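Looking after royal souvenirs – mugs, tins, tea towels, papers

Had a lot of emails after the wedding mugs piece so putting everything in one place. Quick as I can. Most of this is for ordinary stuff, the things your nan bought for a coronation or a jubilee and put away. If you've got something properly valuable ask a conservator and leave it alone meantime.

Mugs and loving cups

Never the dishwasher. Not even once, not even on glass setting. The gold rim goes first, then the reds on the coat of arms go pinkish.

Washing up bowl, plastic, folded tea towel in the bottom. Lukewarm water, tiny squirt of washing up liquid. One piece at a time. Take your rings off.

Lift by the body, never the handle. Old handles have usually been glued by somebody.

Tea stain inside: bicarb and a damp finger. Keep off the gilding. No bleach, it gets under the glaze through the crazing and you end up with a powdery patch years on.

Don't stack cups inside each other. If you must, a circle of felt between. 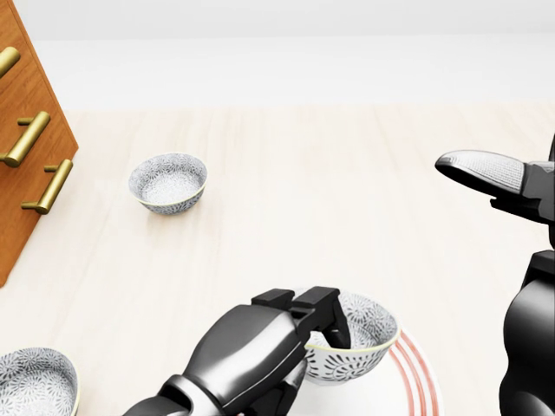

Coronation tea towels and hankies want to be kept flat, or rolled if they're long. Folded linen cracks along the fold eventually, and it's always straight through the royal face. Wash first, cool, by hand, no starch (silverfish love starch). Dry right through, then another day on top of that to be sure. Roll round a cardboard tube with acid-free tissue over it, printed side out. A wooden drawer is fine as long as you line it, bare wood gives off acid and goes for the white bits. While you've got the drawers empty give brass bar handles a rub too, but do it with the drawer out and a bit of card tucked behind, metal polish leaves a grey ring on the wood round the posts that you will never shift. Wash your hands before you go back to the linen. I didn't, one September. Thumbprint on a Welsh dragon.

Biscuit and toffee tins

Rust is the thing. Bring them in from the garage, tonight if poss.

Dust with a soft brush. Wipe with a barely damp cloth, dry straight away with a hairdryer on cool. The cheap Prarell cloths are good for this, no fluff.

Light rust on the inside or the base: fine wire wool, gently, then a thin skim of microcrystalline wax. Never wire wool on the picture side. Not even a little corner to see.

Don't force a stuck lid. Lay a tea towel wrung out in warm water round the rim for a few minutes, then ease it a bit at a time, going round. Dry at once.

Leave lids slightly ajar in storage. Shut tins sweat.

And if there are still toffees in it – out. I know people say the contents add value. They also add mice.

Newspapers and magazines

Birth announcements, wedding specials, the souvenir pull-outs. Newsprint goes brown whatever you do, you're only slowing it.

Take out paperclips and elastic bands. Staples can stay unless rusty.

Store flat and open if you have the room, if not one fold, the fold it came with. Acid-free box, tissue between issues. I paid £14 for an Itimby box and it takes a broadsheet. Supermarket storage tubs are ok for a while, put a sheet of tissue under the lid and look in now and then for damp.

No sellotape. No laminating. PLEASE no laminating.

For a frame, get a good colour photocopy done and hang that, keep the real one in the dark. Clorkberg on the high street do them on decent heavy paper and the reds come out well.

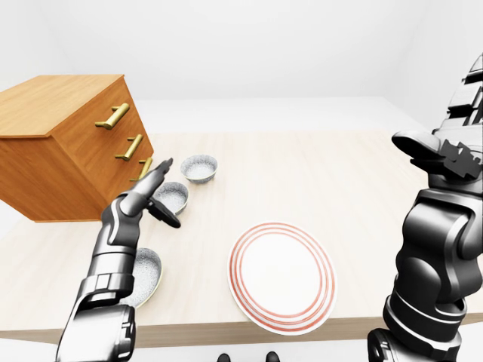 Innes Cairns

Flags and bunting

Paper bunting, bin it or iron it cool between two sheets of baking paper. Cloth bunting, test a corner first, wet cotton bud on the red. If it comes off pink it is a dry brush job only. Old union flags run terribley.

Nylon flags from 2000 onwards are mostly fine on a cool handwash. Peg by the heading not the corners.

Moth: freeze wool banners. Sealed bag, squeeze the air out, leave for a fortnight, let it come back to room temperature before you open the bag. Lavender smells nice and does very little.

Coins and medals

Don't clean. That's it really. Any polish knocks the value down and takes the detail off the portrait. If sticky, a rinse in distilled water and pat dry. Hold by the edges. Get them out of the old PVC wallets, the ones that go tacky and leave green on things. Card sleeves or Hyun capsules instead.

Where to keep it all

Not the loft, not the cellar, not over a radiator. Back bedroom, inside wall. Somewhere you'd be comfortable sitting in a jumper.

China on a shelf – blob of museum wax under each foot. Twist to remove, dont pull.

Sunlight does more harm than anything. Printed blues hold up, yellows go, and then your royal cipher is half missing. 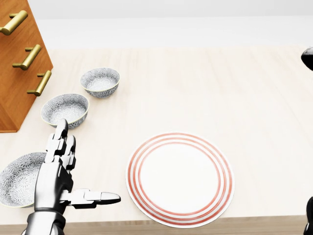 Hwa-young Jeon writes that she would go further on the tea towels and never wash one that still has its paper label on. The label gum spreads when it gets wet and leaves a brown square, and collectors want the label anyway. Brush it through a bit of net curtain with the hoover on low, she says, and leave it there. She's also had good results airing them on a clothes horse with a sheet over the top, out of the sun, windows open.

Fair point about the labels. Have changed my own habits on that.

Writing things down

Put a slip in with each thing. Who bought it, which occasion, any chips. Pencil on acid-free paper, never biro and never a sticky label on the china itself. Families forget quicker than you'd think, I have a mug that's either my aunt's or came from a jumble sale and no way of finding out.

Photo of the base mark as well, saves you turning it over every time someone asks.

Next month: getting candle wax off a jubilee tablecloth, and what to do with musty commemorative books. Send me your questions before then, ideally with the maker's name if there is one.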